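4. Findings

4.1 Why machines are kept at home

The postal questionnaire was sent to 300 households in Flevport, and 200 of them returned it in a form that could be used. The replies confirm what the pilot work in the Lo Presti district had suggested, namely that a desktop computer stays in the home long after its owner has stopped switching it on. The most common reason given was concern about files left on the disk. Respondents mentioned family photographs, tax letters and saved passwords, often in the same sentence. A second group wrote that the machine had been expensive and that it felt wrong to hand it over for nothing. Very few said that they did not know where to take it, although the council had assumed before the study that this would be the main obstacle.

The interviews allowed these answers to be examined more closely. In all, 35 respondents agreed to be visited at home. Several of them described the computer as being kept for spares, but when asked which part they might use, most could name only the hard disk or the memory. The distinction matters for collection policy. A household that keeps a machine for its contents may be persuaded by a clear promise of data removal, while a household that keeps it for its parts is unlikely to respond to the same message. The interviewers therefore showed each respondent a set of cards with photographs of computer equipment at different stages of being taken apart, and asked at what stage the object stopped being "a computer" and became "scrap". An opened tower with most of its parts still fitted, as in Figure 3, was in most cases still regarded as a computer. Loose boards and cables were not.

Figure 3. Desktop tower on its side with the side panel removed. 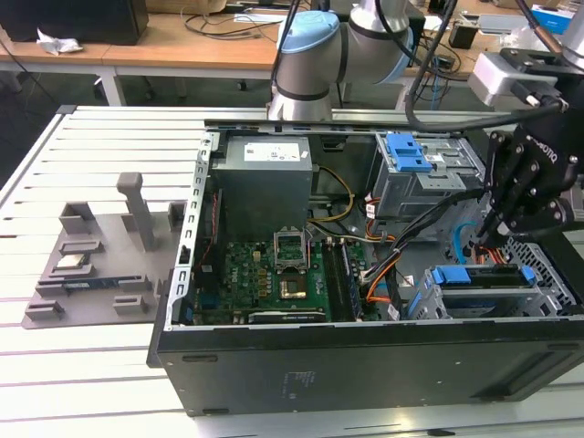
4.2 Handling after collection

Machines given up by households pass to Hostora, which holds the reuse contract for the town and the neighbouring villages. Each item is entered in the Mirna register on arrival. The entry records the type of machine, the district from which it came, whether the owner asked for data removal, and the route by which it later left the building. The register held 3000 entries when the extract used in this paper was made in June. It was set up for stock control, and its use for research brings certain limits. Staff changed the wording of the condition field twice, and entries made under the earlier wording could not always be matched to the later one. These entries have been kept in the totals but left out of any comparison by condition.

Three routes are recorded. A machine may be sold or given away whole, it may be broken down for parts, or it may be passed on for material recovery. The contract ranks the routes in that order, and Hostora is paid more for a whole machine than for the parts taken from it. In practice the ranking is difficult to follow. Ubaldo Rinaldi, who managed intake during the period of the study, explained in interview that the decision was usually made on the age of the machine alone, as there was seldom time to test it. He added that demand for complete desktop computers had fallen, and that local schools, once the main takers, now asked almost entirely for laptops.

The effect on parts was less expected. Memory modules and power supplies left the building quickly, while processors tended to remain.

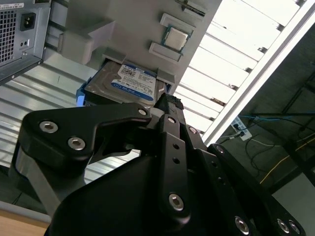 Buyers were reluctant to pay for a processor unless they already owned a board that would accept it, and few were certain which one they owned. Staff dealt with the problem by offering the processor and board together where both were sound. The Mirna register treats such a pair as one item, with the result that the number of parts reused is understated. No correction has been attempted here, as the register does not show which of the earlier entries were pairs.

The question of data removal deserves separate mention. The leaflet delivered to households states that all disks are wiped or destroyed, and Hostora's written procedure says the same. Respondents who had read the leaflet nevertheless expressed doubt. Some asked who would be in the room, and one wished to be present. Where a receipt was offered at the door, the doubt was markedly weaker, and several respondents had kept the receipt and were able to produce it during the visit. The receipt names the machine by make and gives the date on which the disk was dealt with. It costs little to issue, and the council may wish to consider making it a condition when the contract is next let.

4.3 Differences between districts

The older streets near the harbour returned fewer machines per household than the newer estates. Part of the difference can be explained by housing. Flats in the harbour area have little storage, and residents there reported disposing of bulky equipment when they moved in, before the present scheme began. Lo Presti stands apart from both. Its houses have cellars, its residents have on the whole lived there for many years, and the interviewers found that a cellar often held more than one generation of equipment, with the newest nearest the door. Respondents in this district were the most likely to say that they would give up a machine if it were fetched from the house. They were also the least likely to bring one to the depot themselves, even where they owned a car. The present timetable offers home collection in the mornings only, and those in work said that this was of no use to them.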